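What I Picked Up About Tidying From a Robot Open Day

37 shares | 8 comments

I like an open day. Give me a lanyard and a paper cup of coffee and I'll look at anything, so when Dumiton opened up its home robotics workshop for an afternoon in July, I was in the line before two o'clock.

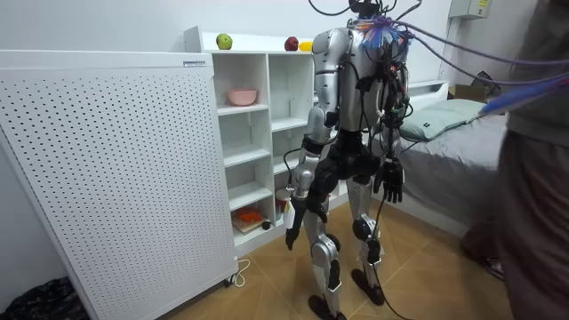

I went for the fun of it and came home with a page and a half of notes on how to run my own house, which I did not see coming. The people there spend their whole working lives thinking about rooms and where stuff goes in them, and they were happy to answer questions from somebody who only wanted to know about sock drawers.

They had a little bedroom set up for the humanoid, with a bed and white cubbies, and I stood by that one longer than my feet liked. Then there was a question session with folding chairs, and I asked far too many.

So, the tips!

Walk the room before you tidy it. The engineer who did the talk says she goes from the door to the bed and back before every session and picks up whatever her feet find. I tried it that same night and found two phone chargers and a shoe. I do it every evening now – door, bed, door – and it takes less time than brushing my teeth.

Deal with your cables. You've never seen cables until you've seen the ones coming out of the back of a robot's neck, blue and red and orange and white, all fanned out. Mine at home are only lamps and a fan, but they were worse behaved. I bought a pack of hook-and-loop ties, wrapped each cord twice, and ran them along the baseboard behind the bed. Don't run a cord under a rug, where it can get worn and hot without you seeing it. And tag both ends with a scrap of masking tape. You'll thank yourself the next time you have to crawl under there to unplug something.

Leave some air in your cubbies. This was the best one. The rule of thumb from the talk was that a hand needs room to get in, close around a thing, and come back out without knocking over the neighbors. I had always packed mine like a suitcase. I pulled everything out, put back what I reach for every week, and the rest went into a lidded bin in the closet. My kitchen shelves got the same treatment the next morning (I was on a roll).

Use bright bowls for small stuff. There was a pink bowl in one of the upper cubbies, and I could find it from across the room without my glasses. I keep hair ties, keys and loose change in a yellow one now. White bowls on white shelves just vanish on me.

Put fruit where you'll walk past it. Apples do last longer in the fridge, but I forget they exist in there. A couple on top of the shelf by the door get eaten. Keep them away from the bananas if you don't want everything going soft at once.

Casters on the big things. I saw a wheel down at the corner of a tall white perforated panel and went straight home to look at my laundry hamper. A set of stick-on casters cost me less than lunch, and now I can sweep behind it. Get the locking kind if your floor slopes – mine does, and I learned that at 6 in the morning.

Sweep tile on the diagonal, then along the grout. This one came from a lady in the line, who had cleaned houses for years. It gets the grit out of the joints so you aren't mopping mud. A dry microfiber pad after that, then a barely damp one.

I asked how long it takes to teach a robot to put something on a shelf and was told they'd run one task 300 times that month. I felt a lot better about my kids and the dishwasher.

If you'd like to go, Dumiton is doing another one in the fall. Wear flat shoes and bring a snack, as the vending machine only took coins. Parking is behind the building, and the lot fills up early.

Next time I'm writing up my linen closet, including how I finally got the fitted sheets to stay folded.

87 likes | 8 comments | Share this tip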